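Against the matched set

The case for buying plates as a matched set rests on three claims: they stack well, they replace easily, and they look right on a table. I have run a household on mismatched plates for long enough to test all three, and only the first holds up.

Stacking first. Plates from a single mould nest at a constant pitch. Mixed plates don't. A deep dish on top of a flat one leaves a void under the rim, and a wide plate on a narrow one carries its load on the foot ring alone. My cupboard shelf holds fewer mixed plates than it would hold of one pattern, and I accept that. The loss can be reduced by sorting on depth before diameter. Most people sort on diameter, get a tidy looking cone, and end up with a deep bowl jammed in the middle of it.

Replacement is where the argument for sets falls apart. A set is a promise by the maker to keep making it. I bought the Conneely dinner service when I moved in, and the glaze colour was changed before I had broken a second plate. The nearest substitute was close enough to look like a mistake. With a mixed cupboard the replacement specification is short: it has to fit the dishwasher rack, survive the microwave if it has no metal trim, and cost little enough that a chip isn't a family event. Any second-hand shop can meet that.

Severino Pacheco, who disagrees with me on this and has done so at my own table, says the problem is handling. Identical plates can be cleared without looking, by grip and habit. Different rims sit at different heights and your fingers have to find each one. He is right about the mechanics. When two unlike plates are picked up together at the rim, the contact points don't line up, the pair tilts, and whatever is on the upper one starts to travel. The fix is to clear them one at a time, or to put the wider plate underneath and take the weight from below. It adds a few seconds to the end of a meal. I don't regard that as a design fault in the crockery.

That leaves appearance, and I think this is the weakest claim of the three. A matched table is uniform, and uniformity is easy to judge, so it gets mistaken for quality. Patterned plates from different traditions do not need to agree with each other. Rose bouquets on white and a red double-happiness character inside a busy coloured border have very little in common as decoration, yet both are bold, both sit on a white ground, and both read clearly across a table. A shared ground colour does most of the work. If I had one rule for mixing, that would be it.

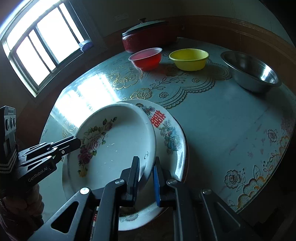
Roses in front, double happiness behind. Note the difference in rim width.

Genalyn Dimaculangan has asked me what happens when guests come. They get a plate. In August we fed a full table from the mixed cupboard, and people chose the one they wanted, a small courtesy that a set of identical plates can't offer.

I still keep 2 plates from the Conneely service. They go at the bottom of the stack, where the flat ones belong.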